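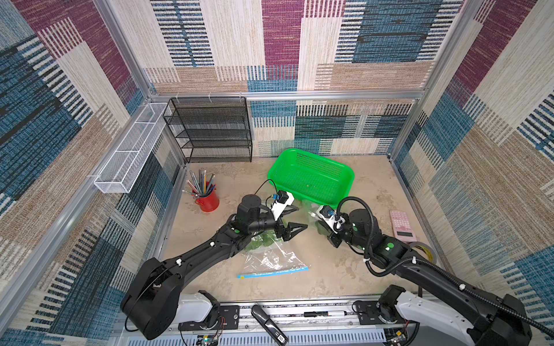 What's a good way to keep desk supplies sorted when the whole family uses them? One home for each kind of thing, with open baskets for whatever gets grabbed daily and zipper bags for whatever tends to wander off.

Home | Forums | Small Spaces | New Posts | Search

Wire mesh or plastic for the homework corner?

pegboard_pat
Hi all! We're finally setting up the homework corner before school starts in September, and I have a mesh shelf with four tiers sitting there waiting for me to make up my mind. My plan was pencils in a cup, calculator and tape on the second tier, paper on the bottom. My sister swears by plastic baskets for everything and says mesh is a mistake. We have 192 colored pencils in this house (I counted them, I'm a little ashamed) and they have to live somewhere. What would you do?

latchkey60
I'm with you on the mesh, for the shelf anyway. Dust falls through, you can see what's on every tier from across the room, and it weighs next to nothing when you want to vacuum behind it. But please put small things in something solid! I lost a whole winter's worth of pencil stubs and paper clips through the bottom of an Ullon mesh tray before I figured out where they were going.

marrow_and_thyme
Going to disagree, in a friendly way — I think your sister has it right. We had mesh for two years and every pencil point found a hole to get stuck in. Now it's plastic baskets with little holes in the sides, a bright color for each kid, and I can rinse them in the sink when somebody lets a glue stick melt. The Tedo ones stack, too.

pegboard_pat
Ooh, a color for each kid. I have 2 kids and they'd both want green, but I like it!

latchkey60
Rinsing is a fair point, I'll give you that. I still wouldn't put the calculator in a basket, though. Ours went in under the scissors and came out with a scratched display. It has its own zipper bag now, the clear kind with a colored seal, and it goes to school and back in that.

quiltbarn
Has anybody mentioned the wall yet? We hung a long narrow wire basket sideways, one with a divider, and it freed up the entire desk. Rulers and markers on one side, mail on the other. I'd only say go easy on the weight. I got mine at Auer and the hooks that came with it were flimsy, so I used cable ties on the back rail and it hasn't budged.

marrow_and_thyme
Cable ties, really? Don't they look a bit like a garage?

quiltbarn
It is a bit like a garage in there, to be fair. White ones on white wire hardly show. And packing tape goes on a peg at the end, so I'm not hunting for it every time there's a return to mail.

pegboard_pat
Okay, you've talked me into a mix. Mesh shelf stays, two plastic baskets on it, a cup with a handle for the pencils in use and the rest in bags. I'll look for a wall basket when we're over by Jirnden next. Does anyone know if the divider slides, or is it fixed?

quiltbarn
Mine's fixed. I'd measure your longest ruler before you buy.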